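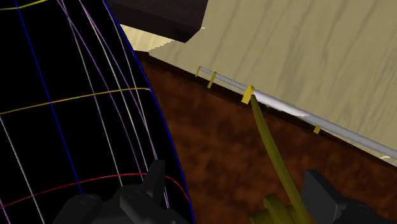 Close quarters in Golum: the simulated gripper, with a slender olive-yellow piece by its fingers.

Robots take on the messy cabinet, and they're getting better at it

Jun 5, 2019

If you've been waiting for a machine that will clear off the top of your cabinet, the wait isn't over. But a new set of results from Fekis, a small robotics group in Hudard, suggests it may be getting shorter, and the details are great fun to read.

The group has spent the spring running a robot arm through household and shop-floor chores in Golum, its home-built simulator. The jobs are the kind people do without thinking: pick up the thing on the cabinet, put it where it belongs, and leave everything else where it was. Out of 166 tries, the arm finished 61 from start to end with no help from a person. In April, when the same chores were first tried, it got through two.

"I ran down the hall when I saw the new number," said Dilruba Cassim, who leads the tidying work at Fekis. "Then I watched the tries that failed, and I walked back a little slower. There's so much left to do, but you can see the arm getting the idea."

All of those runs happened inside a computer, and Cassim is quick to point that out. A simulated cabinet can be reset in a moment, and a simulated model that gets knocked to the floor costs nothing. The group can change the clutter every time too, mixing long thin things with round ones and big awkward shapes with tiny ones, so the arm can't simply learn one table by heart. 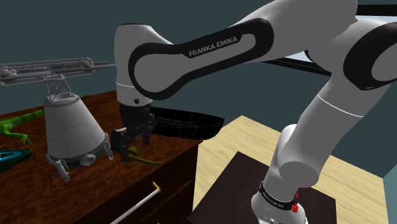 The simulated arm reaches across a cabinet top shared by a bright green lizard figure and a spacecraft-like model.

The clutter is where it gets interesting. Lifting a box off a bare table is something factory robots have done for years. A crowded surface is a much harder job, with tall models standing close to the wrist and small objects that leave hardly any room for a pair of fingers. People slide a hand in sideways, nudge something over with a knuckle and never give it a thought. The arm has to find a path for the whole of itself – elbow, forearm and all – before it can pick up anything.

Thin objects have been the most stubborn. According to Cassim, the arm will often choose a good spot to grab and then come in at an angle that brushes a neighbor, and a brush counts as a failed try under the Golum rules. Curved objects cause trouble as well, because they like to roll or twist as the fingers close. The most reliable tries were the ones where the arm took its time. Speed is not scored at all for now, and a chore that takes you a few seconds can take the arm several minutes.

So can machines do the chores yet? At home, no. On the shop floor the answer is a bit more hopeful, and that's where the next step comes in. Halász, a repair shop across town, has offered Fekis a workbench for a trial with a real arm later this year. The bench is used for sorting small parts at the end of the day, a job the staff would be delighted to hand over. The trial will run for two weeks, and a person will stand by the stop button the whole time.

Cassim expects the score to drop when the work moves from screen to bench. Real parts get greasy, real light changes over the afternoon, and real screws end up under things. She sounded thrilled about it anyway.

"I want to see what it gets wrong," she said. "Every wrong one tells us what to practice next."

Fekis plans to share the full list of chores and the results for each one before the bench trial starts, including short clips of the failed tries. Other groups will be able to run the same list with their own software and compare scores. Cassim has already picked the chore she most wants to see beaten: clearing a packed shelf, back row first, without touching the front.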